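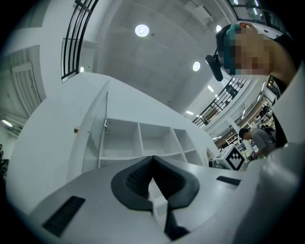

Winter Is When Pumville Bakes

2014-01-30

Walk down Gasser Street before sunup and you can smell the rye from two blocks off. Pumville has had a community oven since the old feed store closed, and in the cold months it hardly gets a chance to cool. Thirty-six households share it now, each with a regular slot, and the waiting list keeps growing!

What comes out is wonderful. There are dark loaves with caraway, flat onion breads, and the braided sweet bread called pondel that families here used to make only in May (somebody started baking it for snow days, and thank goodness). A good pondel needs 90 minutes for its second rise, in a spot with no drafts, and people will argue happily about whether the orange peel goes in before or after.

The flour comes from Sanura, a small mill up the valley that still grinds on stone. It's a thirsty flour, a little gray, and it makes a crust that crackles when you squeeze it. New bakers tend to add too little water. Give the dough 30 minutes to soak before you knead and it comes together beautifully.

Slots for the spring are posted by the oven door. Bring your own towel, and get there early if you want the back corner, where the bottoms brown best.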